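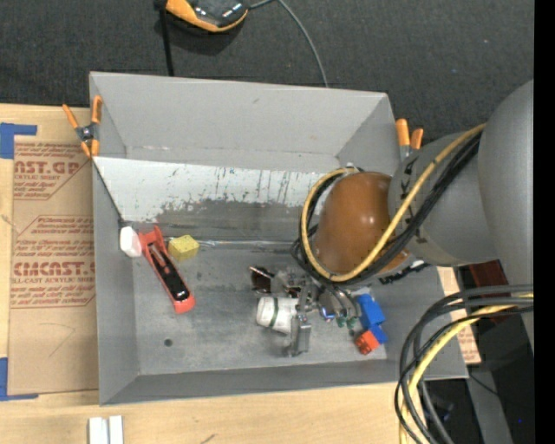 Enby Bin Picks is a set of recorded grasp attempts, gathered so that a model can learn where to put a gripper when the objects in front of it are mixed and untidy. Each attempt is one reach into a bin, one closing of the fingers and one lift, with the camera running throughout. The objects are small household and workshop things: coloured blocks, a red and black hand tool, a yellow sponge-like block and so on. The bin is grey and open-topped, with a sloped panel inside the rear half, and it is held by spring clamps with orange handles. The scratches on the panel are in all of the recordings and we have made no attempt to paint them out.

Version 1.2, released October 4, 2018. It replaces version 1.1, which had an error in the gripper width column.

What is in the release

There are 3,681 attempts in total, grouped into 26 sessions. A session is one continuous stretch of recording with one set of objects. Sessions differ in length, and the shortest holds only 12 attempts because the network link to the logging machine failed. We kept it in.

Each attempt has its own folder, containing:

before.png, the view from the fixed camera with the arm parked
during.png, one view taken while the arm is over the bin
after.png, the view with the arm parked again
track.csv, joint positions and gripper width for the whole attempt
label.json, the result and the settings used

A separate file, sessions.csv, lists the object set, the pick rule and any notes for each session. Please read the notes before using a session. They are short, and several of them matter.

How the attempts were made

The arm started from a parked position clear of the camera's view of the bin. A target point was chosen by one of two rules. Under the first, the point was picked at random anywhere on the bin floor. Under the second, it was picked from places where the before image differed from an image of the empty bin. The rule is given in label.json as "uniform" or "changed". Most of the early sessions are uniform, and they contain a lot of misses. We found these useful in training and would ask you not to throw them away without trying them first.

The wrist angle was always random. The gripper went down to a set height above the floor, closed, and came straight up. If the force reading passed a limit on the way down, the arm stopped, closed where it was and carried on from there. Those attempts have "early_stop" set to true.

Anything lifted was held up for two seconds and then dropped back into the bin from a random point. This meant that the objects moved about by themselves over a session and we seldom had to stir them by hand. Objects did collect along the walls and in the corners, where the fingers reach them badly. When that happened an operator pushed them back towards the middle with a stick and pressed a key, and the next attempt is marked "stirred".

Labels

The result field has three values. "held" means the gripper width stayed above its closed value for the full two seconds. "lost" means it was above that value at the start of the lift and fell before the end. "empty" means the fingers closed fully.

The labels were worked out from the track file and then a portion was checked by eye. In 330 attempts the person checking disagreed with the computed value. These have been corrected and carry "hand_checked": true. Thin items cause most of the trouble, as the fingers close nearly all the way on them and the width reading can't tell a thin object from none at all. Expect some wrong "empty" labels among the unchecked attempts.

The label does not say which object was lifted, or whether it was only one. Two blocks picked up together count as held.

Camera and lighting

The camera was bolted in place and not moved within a session. It was knocked once between sessions, in February, and the view changed by a small amount. The calibration file has an entry for each side of that change, and sessions.csv says which to use.

The arm and its cables hide part of the bin in during.png, often including the point being grasped. Use before.png if you want to see the target. Shiny and clear objects show bright spots that move with the time of day, as the room has a window and we did not block it.

Splits

train.txt and test.txt list attempt folders. The split is by session, so that no session appears in both. Please do not split by attempt. Neighbouring attempts share nearly the same layout of objects, and a model tested that way will look much better than it is.

Known problems

The clock on the logging machine was reset during two sessions. Times within an attempt are right, but times between attempts in those sessions are not.

Gripper width drifts slightly as the unit warms up. The tracks are raw and have not been corrected for this.

There is one bin, one arm and one gripper. A model trained only on this set should not be expected to work on a different gripper, and we have seen poor results in deeper bins.

Some during.png files are a few tenths of a second late, so the fingers may already be closed. The field "frame_delay" gives the delay where we know it.

Related tools

The loader is in the tools folder and needs only the packages listed in requirements.txt. The logging code was written for the Vekovico project and is kept in that repository. A converter to the Emitz episode format is included, but it drops the stirred and early_stop fields, so keep the original folders if you need them.

Licence and contact

The data may be used for research and teaching. For any other use, write to the Willems lab through the address in the LICENCE file. Faulty labels can be reported on the issue page. Give the session and attempt number, and say which result you think is right.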